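Nornley wildlife sanctuary, worth the detour from Isadcombe?

Trip Planning > Animals & Nature > Sanctuaries

mudflap_mags
Going to be in Isadcombe for a week in May, no car for the first half then picking one up Wednesday. Keep seeing Nornley come up for the sunset walk with the orphaned wallabies. Is it worth a whole afternoon? It's 50 miles each way from what I can tell. Two adults, one kid (8), kid is animal crazy. Also is it OK ethically, I don't want to pay for one of those places where they pass the animals around for photos.

tern_left
Went last fall. Yes. Go. Small groups, no passing around, you stand where they tell you and the wallabies do what they want. One came up and sniffed my boot and that was the highlight of the entire trip.

Road is fine until the last bit. Gravel, washboard, take it slow.

quietgravel
Going to disagree. We paid for three people and saw maybe four wallabies a long way off and a lot of somebody talking about fencing. Nice people, obviously care. But it's 50 miles back in the dark with animals on the road. I'd do Clostine instead, it's closer and you can go at 10 in the morning like a normal person.

tern_left
Clostine is a zoo with a nicer sign, sorry. Not the same thing at all

quietgravel
It's a rescue center. They have a vet on site. Have you been?

tern_left
Years ago. Fine, maybe it changed. It felt like a zoo.

mudflap_mags
OK both noted lol. What about booking, do I need to do it now? And what do you wear, the website says "closed shoes and sun protection" and thats it.

saltbush_b
Book now. They release spots 2 months out and school vacation weeks go quick. Phone is better than the form, I filled out the form twice and heard nothing.

Shoes: old sneakers, not sandals, burrs everywhere. Long pants for the kid. Hat with a real brim, the walk starts at 4 and you're facing straight into the sun for the first hour. Baseball cap leaves your ears and neck to cook. And get one that squashes into a bag because you'll want it off once the sun drops. Navy bucket type with a wide brim is what I'd go for, this kind of thing: 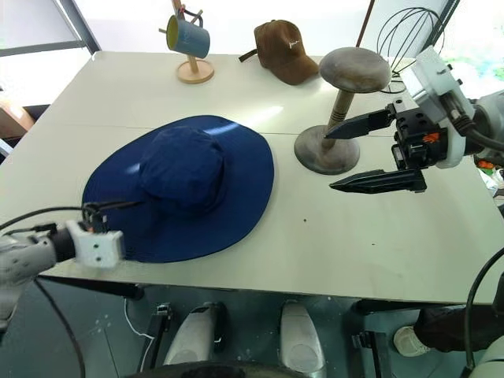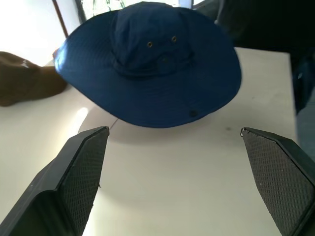
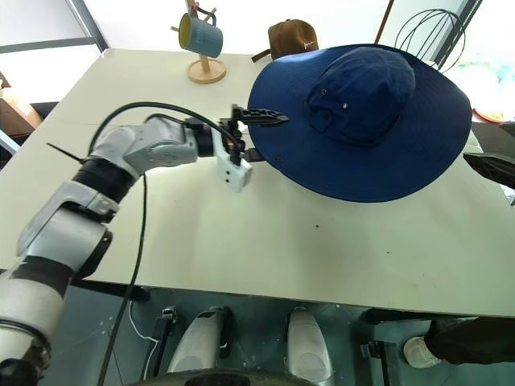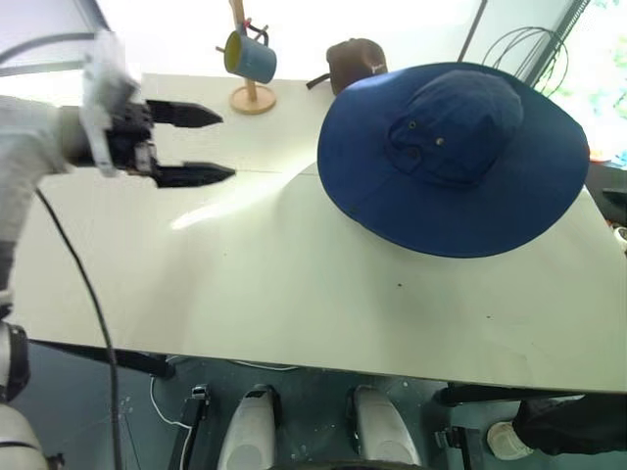

pelican_dan
Re: ethics question
I'd look at what happens to the joeys after. Nornley releases when they can, told us straight out that some never go back because they came in too young or too hurt. I liked that they said it. They also turned down a guy in our group who wanted to hold one and he got pretty huffy about it. Good sign imo.

Clostine does do a "meet and feed" thing which I was less sure about. Animals can walk off though, there's a part behind a rope where people can't go. So not terrible. Just busier.

quietgravel
That's fair about the feeding. We skipped that part. I still think for an 8 year old, seeing animals up close in daylight beats squinting at them at dusk. Kid was asleep in the car before the gate on our Nornley night.

tern_left
My niece was 7 and talked about it for a month. Depends on the kid

mudflap_mags
Mine would not fall asleep, mine would be asking to adopt one. How bad is the drive back really? My husband does not love driving at night on roads he doesn't know.

pelican_dan
Slow. Kangaroos on the shoulder the whole first stretch, they just stand there then change their mind. Check your rental agreement too, ours said no driving after dark outside of town limits, small print on page whatever. We didn't see it until after. Nothing happened but it would of been our problem if it had.

saltbush_b
^ this. Big one. Ask at the counter.

You can stay over in Villca and skip most of the drive. One motel, one pub. The motel is basic, clean, loud fridge. Pub does food until 8 and they mean 8, walk lets out 7ish so don't hang around in the gift shop.

mudflap_mags
Oh I didn't know there was anywhere to stay. That changes it. Is Villca before or after the gravel?

saltbush_b
After, coming back. So you do the gravel in the dark but only that, maybe 20 minutes at wallaby speed. Then bed.

featherweight3
Adding one more because no one mentioned it, the flies. Bring a head net. Goes over the hat, another reason for a brim, holds the net off your face. They do sell them at the gate but they had run out when we were there.

Also water. They have a tank but it tastes like the tank.

quietgravel
OK if you stay in Villca I'd soften my no to a maybe. My main gripe was the drive.

tern_left
Progress

mudflap_mags
Thanks everyone. Thinking pick up the car Wednesday, check the after dark thing at the counter, Villca that night, walk the next day and second night in Villca. Then Clostine on the way back if kid still has any wallaby energy left. Will call Nornley in the morning.

What to bring, from the replies so far (mods feel free to pin)

closed shoes, old ones
long pants
brim hat that packs flat
head net
water, more than you think
jacket, it drops fast once the sun goes
small flashlight for the parking lot
cash for the pub, card machine was down for us (pelican_dan)

saltbush_b
Add: gas. Fill up in Isadcombe. Villca pump closes when it feels like it

mudflap_mags
Added. Called, got through second try, we have three spots. Kid has been told. Kid is now a wallaby and will only answer to Wallaby.

quietgravel
Report back, esp. if you do both. Want to hear which one the kid liked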